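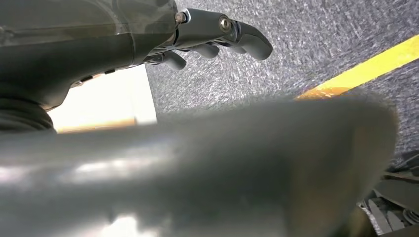 Wrist camera view, hand held above the carpet near the yellow tape.

Ticket 415 – Hand slow to open during visitor demonstration
Posted 2020-01-03 by Pirkden floor support
Status: open, waiting on part
Site: Pirkden, ground floor demonstration area
Software: Flivala control, Trollel hand driver

Reported problem

The hand closes when told to but is slow to open again. We first saw it in the rehearsal for the schools visit. The arm itself moves as it should. The delay is only on the open command and it gets worse the longer the demo runs. On the first few cycles there is hardly any wait. By the end of a session the presenter has to stop talking and stand there until the fingers let go.

The visit is going ahead, so we need either a fix or a shorter demo that avoids the fault.

What the demo does

Arm starts at rest. Presenter says hello and presses start on the Tagle panel. Arm swings out, hand opens and closes on its own, then takes a foam block from the presenter and gives it back. Handing the block back is where the delay shows. Visitors stay behind the tape throughout.

Log

Entry 1. Restarted Flivala and the hand driver. Ran the handover by itself. First cycles fine, delay came back. Restart does not clear it, or only for a short while.

Entry 2. Checked the cable from the hand back to the control box. Connector was seated properly. Unplugged it, cleaned the contacts, plugged it back in. No change.

Entry 3. Took the Tagle panel out of the loop and sent open and close straight from the laptop. Same delay, so the panel is not at fault. Put it back.

Entry 4. Ran 30 cycles with nothing in the hand. The delay reached nearly two seconds by the last one. Let the hand rest over lunch and ran it again. It started off normal and slowed down in the same way.

Entry 5. Looked at the driver log. The open command arrives on time each cycle. The driver then holds it back because it thinks the hand is still gripping. There is a grip threshold in the settings file, set to 200 on this unit. The spare hand in the store has it at the same value, so nobody has altered ours.

Entry 6. Swapped the order of the routine so the open and close part comes last. The handover now happens while the hand is still quick. This works as a stopgap. Presenter notes updated to match.

Entry 7. Tried a higher threshold. The delay went away but the grip became too firm and left a dent in the foam block. Not acceptable with visitors putting things into the hand. Put the value back to what it was.

Entry 8. Raised it with Trollel support. They asked for the driver log and the serial number of the hand. Both sent. Their reply says the grip reading can drift as the unit warms up, and that later hands have a different sensor board. They will send a board. No delivery date given yet.

Entry 9. Full run-through with two colleagues standing in for visitors. Handover first, open and close second, arm back to rest between groups with the drive switched off. No delay that anyone noticed. The gap between groups seems to be long enough for the reading to settle.

Settings for the visit

– Groups of 9 at most, one group at a time.
– Handover first. Do not go back to the old order.
– Drive off between groups. Leave it off until the next group is behind the tape.
– Grip threshold stays at 200. Please don't adjust it on the day.
– If the hand is slow to let go, wait for it. Do not pull the block out.
– If it has not opened after ten seconds, press stop and use the release on the laptop.

Questions that came up

Can we use the spare hand instead? Only if this one fails outright. The spare has not been calibrated on this arm and that takes most of a morning.

Can visitors hand over their own things, such as a glove or a pencil case? No, foam block only. This was allowed at the June open day but the routine was a different one then, with a lighter grip.

Does the drift affect the arm? No. Arm positions were checked at the start and end of the full run and matched.

Still to do

– Fit the new board when it arrives and repeat the test in entry 4.
– Calibrate the spare hand after the visit.
– Replace the dented foam block.
– Ask Flivala whether the panel can show a warning when an open command is being held. At the moment the presenter can't tell a held command from a missed one.

Ticket stays open until the board has been fitted and tested. Add notes below and keep them in order please.

3 comments | 2 people following this ticket

Pirkden floor support – contact the support desk | © 2020 Pirkden | Back to top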